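Skikard: notes on a collection of fridge and pantry packaging

Version 2, maintained by Ivar Løken and Yamila Medina

What it is

184 entries on everyday food packaging, mostly drinks, kept as one plain text table with a folder of pictures next to it. Each row gives the kind of container, what it holds, the language of the label and which way up it stood when it was recorded. The larger claims made for the first version (that it "covers the modern kitchen") have been taken out. It covers a few kitchens, and the people in them drink a lot of milk.

What we don't trust

The "material" column. Most of it was filled in by eye, and plastic was the default guess. Treat it as a guess.

The "volume" column. 30 rows are blank, and we would sooner leave them blank than copy a number from a shop page.

The "brand" column, for anything not in Latin script. Slogans get entered as brands all the time. A large line across the shoulder of a bottle may be a promise about freshness, and the product name is often the smaller line beside it. If you can't tell the two apart, write "unclear" and move on.

Orientation

Use "upright", "on side" or "inverted". Judge by the neck, never by the print – Munen did it by the print in version 1 and we are still finding the errors. Partial numerals on a neck band go in as "partial". Don't finish them from memory.

Not included

Glass returns, anything from the Pereyra shelf, and nutrition panels. Two people asked for nutrition panels. Neither said what for.

Changes

Merged "jug" and "bottle", then split them again.
Removed the freshness score. It was made up from slogans.

Sample entry

Container: milk bottle. Color: white. Material: plastic. Contents as labeled: 鲜牛奶 (fresh milk). Neck band: dark green, partial. Orientation: inverted. Brand: unclear. 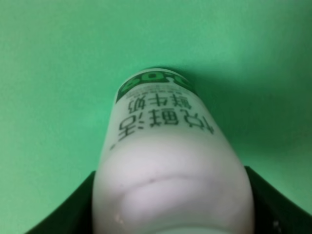
Audrey-Anne Hiebert wrote back that she would still split "jug" from "bottle" by whether there is a handle, and that "unclear" is going to swallow half the brand column unless somebody who reads Chinese goes through it before version 3.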